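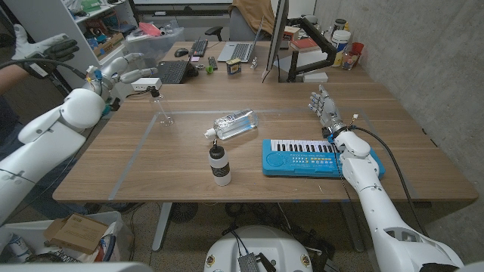 Folley council says its new repair grants will keep 4,000 household items a year out of the tip, a figure it has so far declined to explain. The scheme, announced on Wednesday, offers small firms and clubs up to £628 each towards benches, hand tools and safety kit. Applications open later in June.

The idea is simple enough. People take in a broken kettle or a wobbly chair, someone mends it for little or nothing, and the council pays less to have rubbish carted away. Ulum, the waste firm that holds the contract for the town, has welcomed the plan. It would be odd if it hadn't – its fee for the next five years is fixed, however much or little ends up in the lorries.

A trial in Tesotholm last year is being held up as proof that the grants work. The report on it runs to nine pages, four of them maps. It says 524 items were brought in over the winter and calls this "a strong response". It does not say how many left in working order, or how many were back in the bin by spring.

Edgars Mets, who ran the trial for the council, said those numbers were never asked for. "We logged what came through the door," he said. "People seemed pleased. I'd expect most of it was fixed."

Catarina Patrício has mended lamps and radios at the Eglītis shop on Mill Lane for years and is less sure. She said a good half of what she sees is glued shut and was never meant to be opened, and that spare parts often cost more than a new one from the supermarket.

"They can buy all the screwdrivers they like," she said. "Who is paying for the parts?"

The council's answer is that parts fall outside the grant but will be "kept under review". It could not say when the review would be, or who would carry it out. The papers also leave out rent, insurance and wages – the three bills most likely to finish off a small workshop.

Filed under: Local news | Council | Waste and recycling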